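Posted in August by Rhodri Gittins

We use cookies to remember your basket and to count page visits. Accept all / Settings

Bellis 12 click plank - wood-pattern floor covering

The Bellis 12 is a floating floor plank for bedrooms, hallways, living rooms and small offices. It replaces the older Bellis plank, which we stopped stocking when the joint was redesigned. The two joints do not mate. If you are extending a floor laid with the older plank, you will need the Tenow transition strip at the doorway.

Each plank is 1516 mm long, 218 mm wide and 12 mm thick. There are six planks to a pack. One pack covers 1.98 square meters before cutting waste. Allow one extra pack in ten for a straight room and a little more for a room with alcoves or a bay. Packs are sold whole. We take back unopened packs for a refund, but not part packs.

Construction

The core is a dense wood fiber board with a printed wood-pattern face and a clear wear layer. The back carries a balancing sheet to keep the plank flat. There is no attached underlay. The long edges have a shallow bevel and the short edges are square, so the end joints show less than the side joints. This is deliberate on the part of the maker, Hulora, and it does change the look of the floor across a wide room. Order a sample if you are used to a plank with four beveled edges.

The surface has a low sheen and a light grain texture. It hides dust better than the smooth version but takes slightly longer to mop. Four shades are available: Pale, Straw, Mid and Smoke. Shade varies a little between production runs. Check that the run code on the end label is the same on all packs before you open any of them, and mix planks from several packs as you lay.

Subfloor

The subfloor must be dry, clean and firm. Deviation must not exceed 3 mm under a two-meter straightedge. Grind down high spots and fill low ones with a cement-based leveling compound. Do not try to take up a hollow with a double thickness of underlay. The joints will flex there and open within a season or two.

On concrete, lay a vapor sheet with the laps taped. On timber boards, screw down anything that moves and lay the planks across the direction of the boards. Hulora permits water-fed underfloor heating if the surface temperature stays below 27 degrees C. Electric film heating is not covered.

Laying

Store the closed packs flat in the room for two days. Keep the heating at its usual setting. Start along the longest straight wall with the tongue side facing it, and trim the tongue off the first row. Leave an expansion gap of 10 mm at every wall, pipe and door frame. Offset end joints by at least 400 mm between rows.

The side joint goes in at an angle and drops flat. The end joint is closed with a tapping block. Use the Clirker block for this - it is grooved for the Bellis edge and bears on the shoulder of the joint. A plain block bears on the tongue and will crush it. The last row usually needs a pull bar.

Measure the room before you start. If the last row works out at less than a third of a plank, rip the first row narrower to even them up. Any run longer than ten meters needs a break with an expansion profile.

Care

Vacuum with a soft head. Mop with a well-wrung cloth and a neutral cleaner. Steam mops void the warranty, as do wax and oil polish. Fit felt pads to chair and table legs, and use a hard mat under office chairs with casters. Wipe up spills promptly, especially along the end joints. Small chips can be filled with the matching repair stick, which is sold separately in all four shades.

Do not use this plank in bathrooms, wet rooms or unheated porches.

Ordering

Delivery is to the ground floor at the curb. A full pallet needs a truck with a tail lift, so tell us about narrow streets or low bridges when you order. Orders placed before noon on Friday go out at the start of the following week. Check the corners of each pack while the driver is present and note any damage on the delivery sheet.

Samples are one full width of plank, cut short, with both joints left on. View them flat on the floor, by daylight and again with the lights on. The Straw shade in particular reads warmer under a lamp.

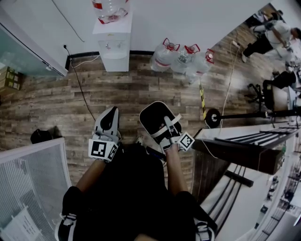

Matching baseboard and quarter round are listed under Bellis trims. Both come in the same four shades and are sold by the length. Fix them to the wall and never to the plank, and leave them off until the whole floor is down.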